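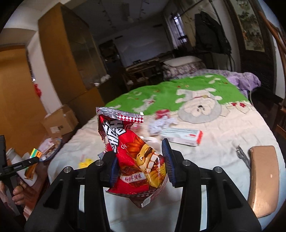 Ostel hand tool holding a snack bag between its ribbed pads, bedroom setting.

Ostel Hand-Held Gripper, two-finger, ribbed pads
Stock status: made to order
Sold as: single or pair

The Ostel is a gripper you carry instead of bolting to an arm. A person holds it, does ordinary household jobs with it, and the camera on the tool records what the fingers do. The recordings then go into training a policy for a robot with matching fingers. We sell the tool. We do not sell the idea that it will teach your robot to tidy a house, and if you came here from a page that said so, please read the test notes below before you order.

What the method claims

Data gathered by hand in real homes is supposed to carry over to an arm that has never been in one. Part of this is easy to believe. The fingers are the same shape on both sides and so is the view. The other part, that the variety of homes makes up for everything a human wrist does that a robot wrist can't, we have seen argued more often than we have seen measured.

What we ran

The job was picking up soft packaging: crumpled snack bags and similar things lying on beds and quilts. We chose it on purpose. Rigid boxes on a hard table make any gripper look good. A foil-topped bag folds, slides and changes shape under the pads, and a quilt gives way under it.

One policy was trained on recordings made at our Hillalness site only. A second was trained on the same amount of material split between Hillalness and homes in Carhuamaca. Both were then run on an arm in a furnished room neither had seen, 60 attempts each. An attempt counted if the bag left the bedding and was still in the fingers 30 seconds later.

Hillalness only: 40 of 60
Hillalness and Carhuamaca: 40 of 60

Yes, the same. We checked the logs before printing that. The failures were different in kind (the first policy tended to close short of the bag, the second tended to take a fold of quilt along with it), but anyone who tells you that mixed homes gave a better result on this test is not reading our numbers. It may be that the test is too small to show a difference. It may be that there isn't one for this job. We don't know, and we would like to see somebody else run it.

Things we would not conclude from this

That the pads are good on wet, greasy or very thin material. Not tested.
That the result holds for two tools used together. People do record with one in each hand, and the pair option is popular, but the figures above are for one arm.
That an operator's skill doesn't matter. All recordings came from people who had already used the tool for some time. Beginners squeeze too hard and their data looks it.
That cluttered recordings are better than clean ones. We left the small stuff on the bed during collection and never made a tidy set to compare against.

The tool itself

Two opposed fingers, each with a ribbed pad in dark blue. Pads are replaceable and should be treated as consumables. The body is black. The fingers fill a good part of the camera's view, which some buyers complain about. Moving the camera back would help with that and would also change the view your arm has to match, so we have left it alone.

Mestano mount

The Mestano mount puts the same finger set on an arm. It is a separate item. If you use other fingers on the robot side, expect the method to do worse, and please don't send us the results as a fault report on the hand tool. Mounts shipped before January have the older bracket and will need the adapter plate.

Software

Recording and sync tools are included. Training code is not. We are asked for it often. The version we used for the test above was changed by hand between jobs and is in no state to give to anybody.

Returns

Unused tools can be returned. Tools that have been used for collection can't, except for a defect. "The policy did not work" is not a defect in the gripper, though we do read those messages and two of the cautions above came out of them.

Page last revised Wednesday, January 8, 2020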